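**Graswood Shared Cell Software: Progress Report to the Luik Fund**
Prepared by Ojārs Paju, Software Lead, 12/28/18 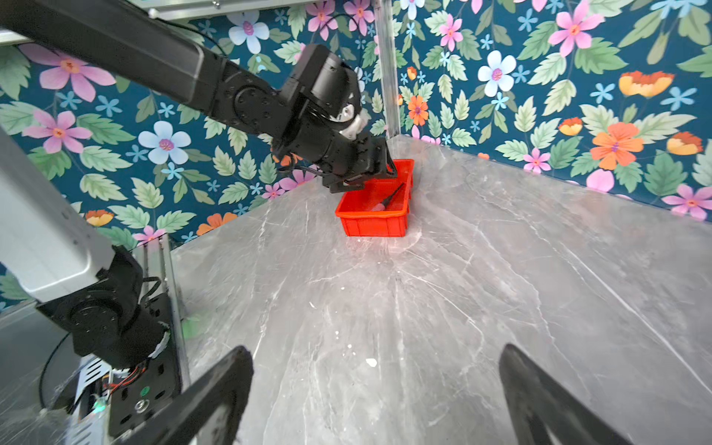 *Figure 1. Bin work in the Graswood cell, from the wrist camera. A gripper reaches into the red bin, with the tool lying inside it.*

## 1. Purpose of this report

This report covers the second funding period of the shared cell software project. It sets out the work completed on perception, motion planning and operator tooling, the results of the bin trial, and the changes we ask the Fund to approve for the next period. Spending is reported separately.

## 2. Perception

The first period ended with a detector that worked well on bulky objects and poorly on thin ones. Long, narrow tools were the main concern. A dark handle lying at an angle in a bin was often reported as two separate objects, or was merged with the gripper once the fingers came close to it.

Two changes were made. The arm model is now projected into every wrist view, and any pixels that belong to an arm are masked before detection begins. The detector was also retrained on 354 newly labelled wrist views, most of them with a gripper partly covering the object.

Patterned walls and the glossy floor remain a source of false detections. The workspace boundary is now loaded from the cell file, and anything found outside it is dropped. This has dealt with the walls. Reflections on the floor fall inside the boundary and are still being worked on. The present filter compares two views taken a short distance apart, and it adds a delay to each cycle that we would like to remove.

## 3. Planning for two arms

In the first period the planner treated the second arm as a fixed obstacle. That was safe, but one arm had to wait for the other to finish its full motion before it could start. The Lalline planner, merged in September, reserves space over time. Each arm books the volume it expects to pass through and releases it in stages.

Cables are still handled in a simple way. Each bundle at a wrist is represented by a padded cylinder attached to the joint. The padding is generous, and it rules out some approaches into the corners of a bin that an operator would consider reasonable. A better model was planned for this period and was not started. The time went to a fault in the release step, where a reservation was sometimes held after a motion had been cancelled. The fault has been corrected and a regression test added.

## 4. Bin trial

The trial used a single tool placed in a bin at varied angles, with the second arm present in the cell. A total of 152 attempts were logged.

| Result | Attempts |
|---|---|
| Completed without help | 107 |
| Stopped by the planner | 45 |

No contact between the arms was recorded. Most of the planner stops were requests for a grasp close to a bin wall, where the padded wrist model left no valid path. The remainder were timeouts in the two-view filter. The agreed target for this period was a completion rate of 72 per cent, and the trial fell short of it by a small margin. We do not propose to revise the target.

## 5. Operator tooling

Ovico, the logging and replay tool, is now used for all runs in the cell. An operator can open a stopped attempt, see the reserved volumes for both arms and step through the planner's decisions. Labels can be corrected in the same window and sent directly to the training set.

Operators have asked for clearer stop messages. The current wording was written by the developers and refers to internal module names. A revised list is in draft.

## 6. Risks

- The wrist camera calibration drifts after a gripper change. Recalibration is manual and is occasionally skipped.
- Planner knowledge is held by two people. Written notes exist for the reservation module only.
- The trial covered one tool. Results should not be applied to other shapes until further runs are complete.

## 7. Requests for the next period

We ask the Fund to approve the following:

1. Moving the cable model to the start of the next period, ahead of the planned work on stacked bins.
2. Extending the labelling contract to cover reflective floor cases.
3. Accepting a repeat of the bin trial, under the same conditions, as the first milestone.

The trial logs and planner release notes are available to the Fund's technical reviewer on request.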